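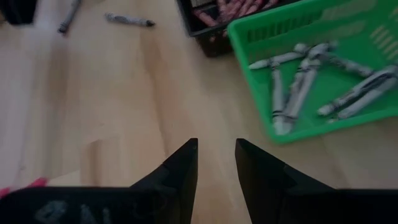

**그림 2.** 밝은색 목재 바닥 위의 녹색 플라스틱 바구니와 회색 크레용 여섯 자루. 측벽에 좁은 개구부가 줄지어 있다.

### 3.2 수납 용기와 내용물의 배열

본 절에서는 정리 과제에 사용된 용기의 형상, 내용물의 투입 방식, 투입 후 배열의 기록 기준을 기술한다. 3.1절에서 다룬 선반형 수납과 달리 바닥 수납은 물품의 위치가 칸막이로 규정되지 않으며, 최종 배열은 용기 바닥면의 크기와 투입 순서, 물품 간 접촉에 따라 달라진다. 크레용과 같이 길이에 비해 직경이 작은 물품에서는 이 차이가 특히 크다. 같은 수의 크레용을 같은 용기에 넣더라도 나란히 놓인 경우와 서로 걸쳐진 경우는 점유 높이가 다르고, 이후 한 자루를 꺼낼 때 함께 움직이는 자루의 수도 다르다.

#### 3.2.1 용기

용기는 측벽에 개구부가 있는 직사각형 플라스틱 바구니로 통일하였다. 예비 조사에서 Grevus 보육실은 뚜껑이 있는 상자를, Skarkitz 보육실은 개방형 바구니를 사용하고 있었으나, 뚜껑을 여닫는 동작이 정리 시간에 포함되는 문제가 있어 본 조사에서는 개방형만을 채택하였다. 측벽 개구부는 통기와 세척의 편의를 위한 것으로, 본 연구의 분석 변수는 아니다. 다만 개구부의 폭이 크레용 직경보다 크면 끝부분이 끼어 배열이 고정되는 현상이 발생하므로, 투입 전에 크레용 끝이 개구부를 통과하지 않음을 각 용기에서 확인하였다.

용기의 색은 녹색을 기본으로 하였다. 그림 2와 같이 용기 바닥면의 채도가 높고 내용물이 무채색에 가까운 조합에서는 개별 자루의 윤곽이 잘 구분된다. 반대로 용기와 내용물의 색상이 유사한 조합에서는 겹친 부분의 상하 관계를 판독하기 어려웠으며, 해당 조합의 기록은 겹침 분석에서 제외하고 방향 분석에만 포함하였다.

용기는 탁자가 아닌 바닥에 두었다. Peeters 보육실의 정리 활동이 대부분 바닥에서 이루어진다는 점을 반영한 조건이다. 바닥에 놓인 용기는 작업자의 접근 방향에 따라 벽면과 평행하지 않은 각도로 놓이는 일이 많다. 이에 용기의 절대 방위는 통제하지 않고, 모든 각도를 용기의 긴 변을 기준으로 표기하였다. 긴 변과 짧은 변의 구분이 어려운 촬영 각도에서는 작업자에게 가까운 테두리를 기준선으로 삼았다.

#### 3.2.2 내용물

내용물은 종이 띠지가 감긴 크레용이다. 띠지가 없는 크레용은 표면 마찰이 커서 서로 겹친 상태가 오래 유지되는 경향이 있고, 사용 중 부러진 조각이 섞이면 길이 분포가 넓어진다. 두 요인을 배제하기 위하여 띠지가 온전한 자루만을 선별하였으며, 끝이 심하게 마모된 자루도 제외하였다. 단일 색상 조건과 혼합 색상 조건을 따로 두었고, 그림 2의 회색 크레용은 단일 색상 조건에 해당한다. 이 조건에서는 작업자가 색에 따라 자루를 골라 놓을 이유가 없으므로, 관찰된 배열을 색 분류 행동과 분리하여 해석할 수 있다.

띠지의 인쇄 무늬는 분석 과정에서 보조 단서로 사용하였다. 연한 회백색 띠지 위의 검은 줄무늬와 인쇄 띠는 자루의 축 방향을 판정할 때 유용하며, 두 자루가 교차하는 지점에서는 무늬가 끊기는 쪽을 아래에 놓인 자루로 판정하였다. 끝부분은 몸통과 밝기가 다르고 둥글게 마감되어 있어 앞뒤를 구분하는 기준이 된다.

#### 3.2.3 투입 절차

작업자는 바닥에 흩어진 물품을 한 번에 하나씩 집어 용기에 넣었다. 정렬에 관한 지시는 주지 않았다. 예비 조사에서 "가지런히" 넣도록 요청한 경우 작업자마다 그 의미를 다르게 이해하였고, 일부는 투입을 마친 후 전체를 다시 꺼내 재배열하였다. 본 조사에서는 "바구니 안에 넣으십시오"라는 문장만 제시하고, 모든 물품이 용기의 테두리 안쪽에 놓인 시점을 종료로 보았다.

회차당 제한 시간은 600초이다. 제한 시간을 넘긴 회차는 없었다. 각 작업자는 조건당 12회차를 수행하였으며, 첫 2회차는 연습으로 간주하여 집계에서 제외하였다. 회차 사이에는 용기를 비우고 바닥의 시작 위치에 물품을 다시 배치하였다. 용기를 비울 때 내벽에 남은 크레용 가루는 마른 천으로 닦아 냈다. 가루가 쌓인 면에서는 자루가 쉽게 미끄러져 초기 낙하 위치와 최종 위치의 차이가 커지기 때문이다.

바닥 표면도 동일하게 관리하였다. Brureck 조사실의 바닥은 나뭇결이 옅고 표면이 매끄러워 크레용이 굴러가기 쉽다. 용기 밖으로 떨어진 자루가 시작 구역을 벗어난 경우 해당 자루의 이동 거리는 기록하되, 투입 시간에는 그대로 포함하였다. 굴러간 자루를 회수하는 동작 역시 일상적인 정리 활동의 일부로 판단하였다.

#### 3.2.4 배열의 기록

배열은 방향, 교차, 벽면 접촉의 세 항목으로 기록하였다. 방향은 각 자루의 축과 기준선이 이루는 각으로, 30도 단위의 구간에 배정하였다. 더 좁은 구간도 검토하였으나, 촬영 각도에 따른 원근 왜곡이 커서 판독자 간 일치도가 낮아졌다. 교차는 한 자루가 다른 자루 위에 일부라도 걸쳐진 경우로 정의하고, 옆면만 맞닿은 경우와 구별하였다. 벽면 접촉은 자루의 끝 또는 옆면이 용기 내벽에 닿은 상태를 말하며, 접촉 여부를 확인할 수 없으면 결측으로 처리하였다.

그림 2의 배열은 이 기준의 적용례로 적합하다. 바구니 왼쪽의 한 자루와 그 옆에 비스듬히 놓인 자루는 한쪽 끝 부근에서 살짝 겹쳐 얕은 V자에 가까운 형태를 이룬다. 이 쌍은 두 축의 각도 차이가 작더라도 평행 배열이 아닌 교차로 분류된다. 가로로 누운 자루는 이들과 다른 방향 구간에 속한다. 이처럼 한 용기 안에 여러 방향이 공존하는 배열을 혼합형으로, 모든 자루가 인접한 두 구간 안에 드는 배열을 정렬형으로 명명하였다.

판독은 Ans Aerts와 Aníbal Chambi가 독립적으로 수행하였다. 두 판독자의 기록이 다를 때에는 원본을 함께 재검토하여 합의하였고, 합의에 이르지 못한 항목은 결측으로 두었다. 불일치는 주로 교차 항목에서 발생하였다. 자루 사이의 그림자가 겹침으로 오인되거나, 띠지 무늬가 없는 끝부분에서 두 자루가 만나는 경우가 이에 해당한다. 방향 항목의 불일치는 구간 경계에 놓인 자루에 한정되었다.

#### 3.2.5 적용 범위

위의 기준은 바닥면 위에 한 층 또는 부분적인 두 층으로 놓인 내용물을 전제로 한다. 용기가 깊고 물품이 여러 층으로 쌓이면 하층의 축 방향을 위에서 판독할 수 없으며, 꺼내면서 기록하는 방식은 꺼내는 동작 자체가 배열을 바꾸는 문제를 안고 있다. 또한 원통형이 아닌 물품, 예를 들어 지우개나 블록에는 축에 따른 방향 정의가 그대로 적용되지 않는다. 이들 물품의 기록에는 가장 긴 모서리를 축으로 대신하는 방안을 적용하였으며, 세부 판정 규칙은 부록 B에 수록하였다. 혼합형과 정렬형의 비율 및 투입 시간과의 관계는 4.1절에서 다룬다.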